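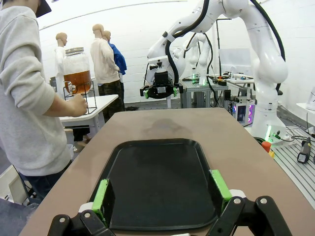
Sharing a bench with a robot arm: workshop and tea-room tips

Filed under Workshop. Compiled by Mieke Cuypers with notes from Rekha Hegde and Zoltán Magyar.

The Teltbridge site began handing tray and tool work to arms in December. The notes below come from the people who work beside them. They assume the integrator has finished the risk assessment and that you have been inducted. They cover the smaller things the induction leaves out.

Trays

Pick one tray and keep to it. A gripper set up for a rounded tray with a low lip will take that tray all day and fumble a square one of the same length. If a tray cracks, replace it with the same part. Write the part number under the shelf, where it won't rub off.

Clean smudges from a matte black tray with a barely damp microfibre cloth and a drop of dish soap. Avoid spray polish. It leaves a film, the pads lose their hold, and the tray creeps on the lift. Polish accounted for most of our dropped-tray entries in the first month.

Lay trays lengthwise on the table, in the same direction each time. Two strips of tape on the tabletop are enough of a guide. Replace the tape when it lifts at the corners.

Gripper pads

Soft coloured pads show wear earlier than black ones. Check the inner faces at the start of shift, with the arm stopped and the enable switch released. Look for glazing, a torn edge or a pad sitting proud of the bracket. Wipe with isopropyl on a lint-free cloth and leave to dry fully.

Check the bracket screws at the same time. Use a driver that fits. A chewed screw head turns a five-minute pad change into an hour with an extractor. Rekha puts a dot of paint marker across each head and onto the bracket, so that a screw which has backed off shows as a broken line.

Keep a log. Ours stands at 2398 lifts on the present pair, the previous pair having been changed at 1049 after someone used the wrong solvent.

Tables

Wood-coloured tops mark easily. For a hazy stain, try warm water and a little dish soap first, then bicarb paste on a hidden corner, then the stain itself. Rub with the grain if there is one. Do not sand a top that the arm works on; a change of even a millimetre in height will need a re-teach.

Slotted aluminium tables collect swarf and offcuts of cable tie. Vacuum along the slots with a crevice nozzle before wiping. Compressed air only moves the rubbish to the next slot. Put hand tools back on their hook at the end of a job. A tool left across the rails is one more thing to collide with.

Drinks

Drinks go on a separate table, outside the marked reach. If you use a glass dispenser with a spigot:

- Set the stand square and well back from the edge, with the spigot pointing away from any electrical gear.
- Steady the stand with one hand while you move or fill it. Wire stands walk on a smooth top.
- Fill halfway. A full jar is heavy to shift and iced tea goes flat-tasting by 3 pm anyway.
- Strip and wash the spigot each evening. Sugar sets behind the washer and causes the slow drip.
- Dry metal lids straight away, ridges included, or they spot.

Cables and floor

Leave slack where a cable follows a moving joint and take it up where it doesn't. Clip floor runs to the wall side. Flatten cardboard boxes on the day they are emptied. Zoltán's near-miss report, number 421, concerned a box flap and a heel.

The emergency button must be reachable from where you stand, with nothing hung on it, stacked in front of it or taped beside it. Test it on the schedule in the manual and sign for it.

What changes for people

The carrying went first. Sanne De Haan, who had moved trays by hand at the Clirnach shop for 15 years, now sets up fixtures and clears faults. Her shoulder is better. Her day is more broken up, and she reports being more tired by a shift of short stoppages than by one of steady lifting. We have since grouped the resets where the process allows it, and that has helped.

The pace is the second change. An arm waits without complaint, and people beside it still tend to hurry. Agree on a cycle time that includes wiping down, and set it in the program so that it is not left to goodwill.

Third, knowledge moves. The person who knew which tray sat crooked used to fix it without comment. Now the fault has to be described to whoever edits the program, so put a notebook at the bench. Plain entries are best: time, tray, what it did, what you did. Mieke Van Wijk reads ours each morning before start-up and initials every line - including the ones she can't act on yet.

Pay grades for setup work are still under discussion at Prutivville. Keep a dated record of any new task you take on in the meantime, with the name of the person who asked for it.

Next page: storing hex keys, and descaling the Prins urn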